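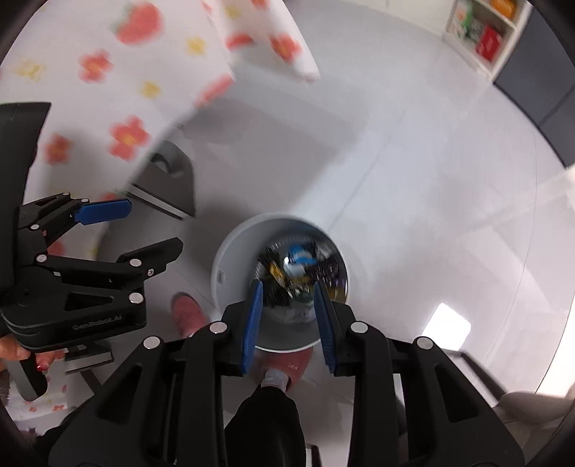 Mairéad Mulligan is our new club secretary, and I could not be happier! She got 11 votes at the Vikcombe camogie meeting last night (I counted myself lucky to get a chair) and went straight into the fixture list. We open away in November, with 4 home games after that, and she's already asking about getting the under-twelves a proper coach. Roswitha Ruppert stays on as registrar, so get your forms to her early, please!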